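## 第三章 台下净水器：装之前、装的时候、装完以后

前两章讲的是开箱和认零件，默认你已经把 Nasum 的箱子拆了，东西摊在厨房地上，家里人开始绕着走路了。这一章就是把它装进水槽柜里，让小龙头出水。我自己在 Narnudstead 的老房子里装过一次，搬到 Clirkanthorpe 之后又装了一次，两次遇到的麻烦完全不一样，所以下面会时不时岔开说几句，着急的话只看编号步骤就行。

先说工具。原厂清单写得很省，我把我真正用到的都列上：

- 活动扳手一把，开口能到水槽角阀的螺母那么大
- 生料带，买厚一点的那种
- 手电筒或者头灯（我强烈推荐头灯！柜子里根本腾不出手拿手电）
- 一个浅盆，几块旧毛巾
- 切管器，实在没有就用新刀片，别用剪刀
- 铅笔、卷尺
- 如果台面没有预留孔，还要电钻和开孔器

> **注意：** 石材和岩板台面请找有经验的师傅开孔。我第一次装的时候胆子很大，借了个开孔器就想上，后来在一块边角料上试了试，当场裂成两半，我就老老实实打电话了。

### 3.1 看看你家的水和水压

这一步很多人跳过，我也跳过一次。硬水地区的滤芯消耗得快，水垢还会堆在小龙头的出水嘴上。我在 Clirkanthorpe 拿试纸和滴定盒测出来的总硬度是 269 毫克每升，烧一壶水壶底就一层白。在 Narnudstead 的时候从来没见过这个，水壶用了好久还是亮的。

1. 打开厨房冷水，放一分钟。
2. 用干净的杯子接水，按试剂盒的说明测硬度。
3. 把数字记在说明书封底的表格里，以后换滤芯的时候会用到。
4. 有压力表的话拧到角阀上读一下。读数超过机身铭牌写的上限，就得先装减压阀。

没有压力表也别慌，问物业或者供水公司都能问到。顶楼住户倒是要留心水压偏低，水压低的时候不会坏，就是出水慢得让人想把杯子放那儿先去干别的。

滤芯标称的寿命是 1000 升。按我家的用法（做饭、泡茶、还有一只喝水很挑的猫），离标称还差一截的时候我就觉得味道变了，水硬的朋友心里有个准备。

### 3.2 水槽柜里腾地方

打开柜门，把里面所有东西拿出来。对，所有。我知道你想只挪一半，我也想过，结果躺进去以后头顶着一瓶洁厕剂，手还够不着角阀。

1. 清空柜子，擦干柜底。
2. 把主机竖着放进去比一比，滤芯是从下往上拧的，所以机身底下要留出换芯的空间，具体尺寸看机身侧面的贴纸。
3. 看一眼下水管的弯头在哪儿，主机不要贴着它。
4. 确认柜门能关上。这一条听着像废话，可是我在 Narnudstead 那次就是全装好了才发现门合不拢，合页那里正好卡着进水管。
5. 用铅笔在侧板上描出挂架的两个螺丝孔。

原厂送的进水管长 78 厘米。如果你打算把主机挂到柜子的另一侧，先拿卷尺顺着管子实际要走的路量一遍，转弯的地方要走大弯，别直着量。我买过 Ghauri 的加长管，接头规格能对上，拧起来手感也比原装的顺一些，但买之前还是请核对一下你手里的型号，不同批次的接头有粗有细。

> **小心：** 水管不要硬折。看见管子上出现一道白印，那一段就不能用了，切掉重来。

### 3.3 小龙头放在哪儿

机器藏在柜子里，天天碰到的其实就是台面上那个小龙头，所以位置值得多琢磨一会儿。我的办法特别土：拿一个空的厨房纸芯立在台面上，假装它是龙头，照常过日子，做两顿饭，洗一次碗，看看手肘会不会碰到它。

大概的原则是这样：

- 出水嘴要能转到水槽正上方，漏几滴也不怕
- 离主龙头远一点，免得两个把手打架
- 底下的柜子里没有横梁和抽屉滑轨
- 平时接锅接壶的那只手顺

台面上已经有什么，也要一起算进去。微波炉的门要能完全打开，沥水架旁边要留出放盘子和拿盘子的余地，接水壶的时候最好不用先把别的东西端走。我现在会先把常驻在台面上的大件摆好，再拿着纸芯到处试。
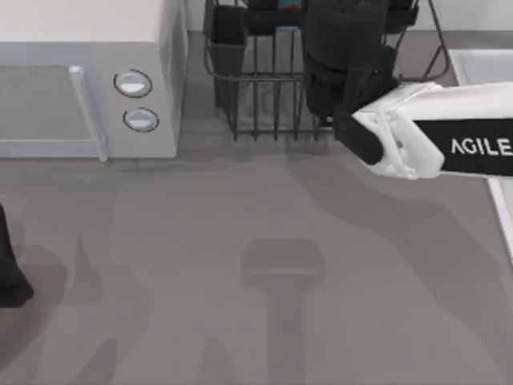

### 3.4 开孔和固定龙头

有预留孔的朋友恭喜你，直接从第 4 步开始。

1. 在选好的位置贴一层美纹纸，用铅笔画十字。
2. 钻到柜子里，用头灯照着再确认一遍下面没有东西。
3. 不锈钢水槽用开孔器慢速钻，边钻边滴一点油。石材请看本章开头那条注意事项。
4. 清理碎屑，把孔边的毛刺磨平。
5. 给龙头杆套上装饰盖和黑色密封圈，从上往下穿过孔。
6. 在柜子里依次套上垫片、锁紧片、螺母，先用手拧。
7. 找个人在上面扶着龙头别让它转，你在下面用扳手收紧。

第 7 步一个人也能干，就是要来来回回钻进钻出，拧半圈，爬出来看看歪没歪，再钻回去。我那次一个人弄，弄完龙头朝着冰箱的方向微微偏着，到现在还偏着，反正出水嘴能转，我就由它去了。

> **注意：** 密封圈要放在台面上方。放到下面去也能拧紧，但台面上的水会顺着孔慢慢渗到柜子里，等你闻到霉味的时候柜板已经鼓起来了。

### 3.5 接进水三通

终于到了要关水的环节。请先跟家里人说一声，尤其是正准备洗澡的人。

1. 关掉水槽下面的冷水角阀。认清楚是冷水，热水进滤芯会把滤芯弄坏。
2. 打开主龙头的冷水，把管里的余水放干净，等它一滴都不出了再继续。
3. 浅盆放到角阀下面，毛巾垫在旁边。
4. 用扳手松开角阀上的软管，会流出一些水，正常。
5. 把三通拧到角阀上，检查里面的橡胶垫在不在。
6. 原来的软管接到三通的上端。
7. 三通侧面的小阀门先保持关闭，把白色进水管插进去，插到底，往回轻轻拉一下，不动就是到位了。

生料带要不要缠，我翻了好些论坛，吵得很厉害。我的做法是看接头：里面带橡胶垫的不缠，纯金属锥螺纹的缠。顺着螺纹拧紧的方向缠，拉紧一点，别盖住最前面那一圈。缠反了的话，一拧它就自己卷成一团毛毛，很好认。

如果你家角阀太老，关了以后还在滴，那就要去关总阀。Narnudstead 那套房子的总阀在楼道的管井里，锁着，我打了三个电话才有人来开。所以请务必在动手之前先试一下角阀关不关得死，这一句我应该写在最前面的，懒得挪了，你看到就好。

### 3.6 挂主机、插管、装滤芯

1. 把挂架用螺丝固定到侧板上，螺丝别选太长，会从隔壁柜子冒出来。
2. 主机背面的卡槽对准挂架，往下一按，听到咔的一声。
3. 进水管量好长度，留一点余量，用切管器切平。
4. 切口插入标着“进水”的接口，插到底，扣上蓝色卡环。
5. 另一根管子一头插“净水”，一头接龙头杆的下端。
6. 撕掉滤芯的塑料膜（真的有人没撕，是我）。
7. 滤芯对准箭头，从下往上推，顺时针转到底。

切口一定要平。斜着切的管子插进去看着也挺好，通水以后会一点一点往外冒，量特别小，过了一夜才能看出来。判断的办法是把切好的管子立在桌面上，它能自己站稳，就算合格。

蓝色卡环掉到柜子缝里就找不着了，箱子里有备用的，装在那个写着配件的小袋里，跟说明书夹在一起。

> **小心：** 滤芯上的两个黑色 O 形圈可以抹一点随机附带的硅脂，不要用食用油，也不要用凡士林。油会让橡胶发胀，下次换芯的时候就拔不下来了。

### 3.7 通水和冲洗

到了这儿可以歇一歇，喝口水（瓶装的，再忍一下）。

1. 三通侧阀保持关闭，先慢慢打开冷水角阀，看三通上下两个接口漏不漏。
2. 主龙头开一下冷水，会喷气，会咳嗽，都没事。
3. 打开小龙头，再慢慢打开三通侧阀。
4. 等水流出来，最开始发灰发黑，是活性炭的粉末。
5. 一直放到水变清，再继续放，总共放 14 分钟。
6. 关上小龙头，让管子里保持压力，等十分钟。
7. 拿一张干的厨房纸，把每个接头挨个擦一遍，看纸上有没有湿印。

厨房纸这个办法比用手摸好使多了，手上本来就是湿的，摸哪儿都像在漏。擦完再在柜底铺一张干净的纸，第二天早上起来看。我习惯铺报纸，字一洇开就特别明显。

放出来的头一批水别喝，浇花可以，我家那盆薄荷长得挺好的。

刚装好的几天，接出来的水可能是乳白色，放一会儿从杯底往上变清，是滤芯里的空气还没排干净。要是从上往下变清，底下有沉淀，那就再冲一次；冲完还有，就把滤芯拆下来看看有没有装到位。

### 3.8 出了问题先看看这里

**小龙头不出水。** 三通侧阀开了吗？我问得很认真，我自己有一回找了半个晚上的毛病，最后发现侧阀根本没开。开了还是不出水，就看管子有没有被清洁剂的瓶子压住。

**出水很细。** 先把出水嘴拧下来看滤网，硬水地区容易堵，泡白醋，泡一晚上，刷一刷装回去。滤网干净的话，多半是滤芯快到头了。

**关了以后还滴水。** 刚装完滴几下是余压，正常。一直滴就换龙头阀芯，包装里没有，要单买。

**接头渗水。** 关阀，放掉压力，按住卡环把管子拔出来，切掉一小段，切平，重新插。别带着压力拔！我试过，水直接打到柜顶再淋下来。

**有塑料味。** 新管子多少有一点，连着用几天就淡了。要是味道很冲，把净水那一侧的管子换掉试试。

**柜子里有嗡嗡声。** 一般是管子贴着侧板在抖，用扎带松松地固定一下，或者垫一小块海绵。

### 3.9 出门之前，入冬之前

出远门请把三通侧阀关掉，再开一下小龙头泄压。回来以后先放几分钟水再喝。

住在冷的地方，水槽又靠外墙的，一月份那阵子要格外当心。Clirkanthorpe 的房子厨房朝北，柜子里比屋里冷得多，夜里我会把柜门敞着，让暖气进去一点。滤芯结过冰就不要再用了，外壳看着完好，里面可能已经裂了，化了之后照样出水，但是过滤没过滤就不好说了。

长时间不住人的话：

1. 关冷水角阀和三通侧阀。
2. 打开小龙头，直到不再出水。
3. 浅盆放在主机下面，拧下滤芯，把水倒掉。
4. 滤芯丢掉，别留着，潮着放几个月里面什么都能长。
5. 主机的接口用随机附带的红色堵头塞上。

堵头我第一次装完就当垃圾扔了，后来用保鲜膜加橡皮筋凑合，能用，很丑。换滤芯的步骤和记录表在第四章，表格不够写的话自己拿本子接着记就行。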